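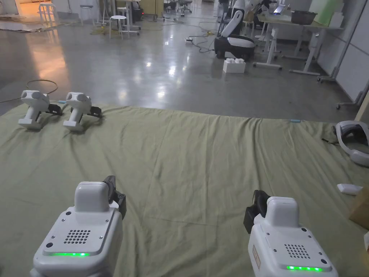

カテゴリ：ロボット工学の公開行事

ウォムゲート公開実演日

ウォムゲート公開実演日（ウォムゲートこうかいじつえんび、英: Womgate Open Day）は、トラソルム（Tratholm）にあるプロルティコ社（Proltico）の開発拠点「ウォムゲート」で催される、ロボットの見学と体験の行事です。地元では親しみをこめて、ただ「ウォムゲートの日」と呼ばれることが多く、トラソルムで誰かが「今度のウォムゲート、行く？」と言えば、建物のことよりまずこの行事のことだと思って差し支えありません。初回は2022年5月10日（火曜日）に開かれ、同じ年の7月には、初回に入れなかった人のための追加の回も設けられました。

概要

展示会のように完成した製品を台の上に並べるのではなく、ふだん開発者が使っている作業場へ来場者をそのまま招き入れるのが、この行事のいちばんの持ち味とされています。会場は磨かれた灰色のコンクリートの床が広がる大きな部屋で、奥には机と事務椅子が集まり、手前の床には大きなオリーブグリーンの布が敷かれています。布には折り目やしわがそのまま残っていて、その上で手持ち式のグリッパーを扱います。床にはケーブルが延び、電源タップも出ていますから、初めて訪れた人は舞台裏に迷いこんだような気分になるようです。

入場は無料ですが、事前の申し込みが必要です。一回の見学に加われるのは7人までで、これは布のまわりに立って、全員が手元をのぞきこめる人数として決められました。一日の受け入れは最大100人です。少ないという声は初回からありましたが、主催側は「見るだけで帰る人をつくりたくない」という考えから、この上限を今も変えていません。

名称

「ウォムゲート」は、この建物がかつて使っていた搬入口の呼び名に由来します。荷を運ぶ人たちが伝票に書きつけていた略号がいつのまにか口に出して読まれるようになった、というのが社内で語られている説ですが、略号のもとの形については言うことが人によって違い、はっきりしたことはわかっていません。行事の名前を決める際には「トラソルム・ロボット見学会」という堅実な案もあったものの、案内状の下書きに仮題として入っていた「ウォムゲート公開実演日」がそのまま印刷に回り、以後こちらが正式の名称になりました。

沿革

発案したのはプロルティコ社の技術者マフズ・シヴァクマルです。シヴァクマルは入社してまもないころ、近所の人から「あの建物では夜おそくまで何をしているのか」とたびたび尋ねられ、そのたびに道ばたで身ぶり手ぶりをまじえて説明していたといいます。説明しているうちに相手のほうが手つきをまね始めるのを見て、それなら本物を持ってもらうほうが早い、と思いついたのが始まりだと、のちに社内報で振り返っています。

準備の段階では、企画をディルルバ・ウッディン、会場の配置をエルメネヒルド・エスコベドが受け持ちました。ウッディンは当初、講堂での講演を中心に据えた一日を考えていましたが、試しに家族を招いたところ、講演よりも休憩時間に器具を触っていたときのほうがずっと話がはずんだため、思い切って講演を取りやめています。エスコベドは反対に、部屋をあまり片づけすぎないことにこだわりました。通り道さえ安全なら、いつもの仕事場の様子が残っているほうがよい、というのがその意見です。

初回の費用は、プロルティコ社の予算のほか、ディサナヤケ基金（Dissanayake）からの助成によってまかなわれました。基金の名は、今も案内状の裏に小さく記されています。案内状は初回に2000枚刷られ、トラソルムの図書館や食料品店、駅前の床屋などに置かれました。余った分の一部は受付でメモ用紙として使われていて、裏に道順を書いてもらったものを大事に取ってある来場者もいると聞きます。

実演の内容

手持ち式グリッパーの体験

行事の中心となるのは、白い手持ち式グリッパーの体験です。丸みのある白い筐体の先に黒い指の機構がついた器具で、左右の手にひとつずつ持ち、指先を前に向けて構えます。背面には小さな丸い穴の並んだ部分があり、その下の端に近いところでは緑色の明かりが横一列に光ります。左右で向かい合わせの形になっていて、二つを並べて構えると黒い指どうしが内側で近づく具合になり、ここで「おお」と声をあげる人が少なくありません。使う番を待つ器具は、布の端に立てて置かれます。

体験では、人が器具を持って物をつかんだり置いたりし、その動きを、ロボットに作業を教えるための手本として使います。ロボットの腕を遠くから操るのと違って、自分の手を動かす感覚にかなり近いため、説明を聞くより先に手が動いてしまう人もいます。案内役はそれをとがめず、ひとしきり動かしてもらってから、ゆっくり話を始めるのがならわしです。

題材はどれも身のまわりの動作から選ばれ、全部で六つあります。布の端をつまんで折り返す、小さな物を拾って別の場所に移す、両手で物を受け渡す、といったもので、特に布を折り返す課題が難しいことで知られています。布は毎回しわの寄り方が変わり、同じところをつまんだつもりでも、めくれ方が同じにはなりません。人の手ならいつのまにか済ませている加減を、指が黒い機構に替わったとたんに意識させられるわけで、ふだん洗濯物を畳んでいる人ほど面白がる、とウッディンは書き残しています。

ヘッドセットの紹介

布の上には、灰色の顔当てと白いバンドのついた白いVRヘッドセットも置かれます。こちらは希望者に手に取ってもらい、ロボットの側から見た作業と、人の側から見た作業の違いについて話をするのに使われます。かぶるかどうかは自由で、眼鏡の人や、画面で酔いやすい人は、隣で話を聞くだけでもかまいません。

移動台車と人型ロボット

布の向こうには、白い曲面の上部をもつ白黒の移動台車があり、その後ろには白い人型ロボットも控えています。子どもたちの目はたいていまずこちらに向かい、案内役が布のところまで呼び戻すのにひと苦労することもあるそうです。この区画を受け持つプラナブ・デワンは、ロボットの「失敗の話」を得意としています。つかみそこねた、曲がりきれなかった、という話をいくつも持っていて、順序も長さもその日の気分で変わるため、何度も通って聞き比べている常連までいます。

当日の流れ

受付を済ませた来場者は、まず荷物を預け、床のケーブルについて短い注意を受けます。それから布のまわりに案内され、器具の持ち方を教わり、順番に課題に取り組みます。布の上は土足禁止です。靴を脱いで上がるか、縁に立ったまま腕を伸ばすかは本人が選べます。疲れた人は丸い腰掛けを借りられます。

体験のあとは質問の時間で、進行表の上ではここがいちばん短いことになっているのですが、実際にはたいてい延びます。初回には、電池のこと、手の大きさのこと、左利きの人はどう持つのかということなどが次々に尋ねられ、最後の組が部屋を出たのは予定の終わりをだいぶ過ぎてからでした。左利きについての質問は翌日の打ち合わせでも取り上げられ、7月の回からは、どちらの手から始めるかを最初に本人に聞くようになっています。

評価と反響

地元の同人誌に寄稿しているジャワド・グマンは、初回の見学記のなかで「機械の話を聞きに行ったつもりが、帰り道では自分の指のことばかり考えていた」と書きました。この一文は7月の案内状にも引かれ、行事を紹介するときの決まり文句のようになっています。グマンは同じ記事で、説明の声が部屋の奥まで届きにくいこと、冬に開くなら床が冷えるだろうということも指摘しており、主催側は後者について、厚手の上履きを貸し出すと答えました。

一方で、体験の時間が短いという感想は繰り返し寄せられています。とりわけ布の課題は、ようやくこつがつかめてきたころに交代となるため、もう一巡させてほしいという願いが多く、その日の最後の組に限って、片づけが始まるまで続けてよいことになりました。これを知っている人は、わざわざ遅い時間の枠に申し込みます。

学校関係者の見学については、教室ごとの申し込みでは一回の人数に収まらないため、組を分けて入る方式がとられています。待っている組には別室でデワンの話を聞いてもらうのですが、話が長引いて、今度は布のほうが待たされるということも起きています。

見学にあたって

最寄りの停留所からは川沿いの道を歩きます。正面の扉は重く、呼び鈴を押すと中から開けてもらえます。撮影は区画ごとに案内役へひと声かければたいてい許されますが、奥の机の画面を写すことは遠慮するよう求められています。小さな子どもを連れた来場も歓迎されており、器具が重く感じられるようなら、案内役が下から手を添えてくれます。

関連項目

プロルティコ
トラソルム
ディサナヤケ基金
グリッパー
模倣学習
移動ロボット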